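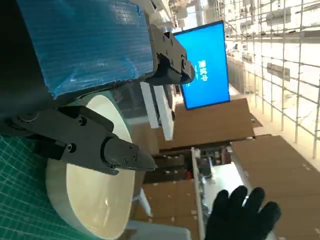
A mesa com o tapete verde e, atrás, o monitor azul.

O prato de Wuler

Utilizamos cookies para melhorar a sua experiência neste site. Ao continuar a navegar, aceita a nossa política de privacidade. Aceitar | Saber mais

Farzana Wickramasinghe chegou à oficina com as cerejas dentro do chapéu. O saco tinha rasgado na subida de Rornbridge, e ela não quis deixar nenhuma no caminho.

– Estão maduras demais – disse Digby Dunstan, sem tirar os olhos do rolo de papel.

– Estão maduras como estavam no dia.

Digby não respondeu. Era um homem que cortava papel desde os 19 anos e que não gostava de comida perto do seu tapete de corte. Mas neste mês de julho a mesa era também dela, porque a senhora Grimshaw tinha decidido assim, e com Bronwyn Grimshaw não se discutia antes do almoço.

Farzana queria refazer um prato. A mãe dela tinha descrito esse prato muitas vezes, sempre com as mesmas palavras: branco, as cerejas de um lado, uma folha verde do outro, e no meio nada. Tinha-o visto uma só vez, numa pensão de Wuler, na tarde em que esperava um comboio que não veio. Foi lá que conheceu o pai de Farzana. Ele comeu as cerejas e deixou a folha.

– E que folha era? – perguntou Digby, afinal.

– Isso ela nunca disse.

Ele limpou o tapete com a manga, passou a mão por cima dos quadradinhos brancos e afastou-se um passo. Farzana compreendeu que era uma autorização. Pôs o prato vazio no lado direito e ficou a olhar para ele durante muito tempo, como se olha para uma cadeira onde alguém se vai sentar.

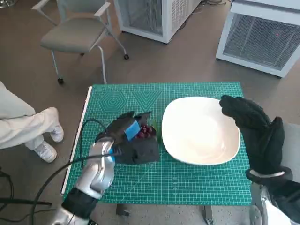

A folha

A primeira folha foi de hortelã, e era pequena de mais. A segunda veio do quintal da senhora Grimshaw, e tinha um furo de lagarta. Digby, que dizia não se interessar pelo assunto, trouxe na manhã seguinte uma folha de louro no bolso da camisa.

– Cheira a sopa – disse Farzana.

– A sua mãe falou de algum cheiro?

Ela pensou. A mãe tinha falado da toalha, do relógio parado, do preço do quarto. Tinha falado de um cão chamado Jinari, que dormia em frente da porta e obrigava os hóspedes a saltar por cima dele. Do cheiro, não.

Telefonou então à tia Adaeze, que não era tia verdadeira, mas que tinha trabalhado com a mãe na lavandaria e guardava as histórias dela melhor do que ninguém. A ligação era má. Adaeze Adeleke riu-se muito e pediu que ela repetisse a pergunta.

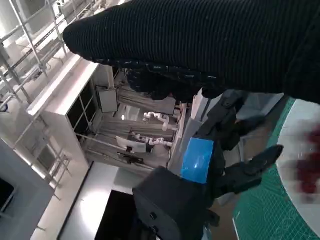
– Minha filha, não foi em Wuler – disse a tia. – Em Wuler ela nunca dormiu. E as cerejas, foi ela que comeu. O teu pai é que ficou com a folha.

– Ficou com a folha como?

– Levou-a dentro de um livro. Uma folha larga, dessas de cozinhar. Secou logo, coitada, ficou em pó. Ele era muito novo e não sabia que essas folhas não se guardam.

Farzana desligou e contou tudo a Digby, com os nomes trocados por causa da emoção. Ele ouviu até ao fim. Depois vestiu o casaco, desceu à rua e voltou com um molho de verdura embrulhado em jornal, pelo qual, disse ele, lhe tinham pedido um preço de ladrões.

Ela escolheu uma folha larga e lisa, um pouco amarrotada na borda. Segurou-a primeiro contra a luz. 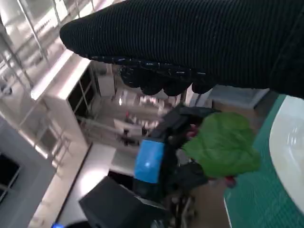

Não sabia agora de que lado a devia pôr. Toda a vida tinha imaginado o prato visto da cadeira da mãe, e a história da tia mudava-lhe o lugar. Se foi o pai quem olhou para a folha, então ela estaria perto dele, e as cerejas longe.

– Ponha como quiser – disse Digby. – A mesa é sua até às 11.

Farzana deu a volta à mesa, devagar, e parou do outro lado. Tirou uma cereja do chapéu e comeu-a. Digby estendeu-lhe um pedaço de papel para o caroço, cortado muito direito.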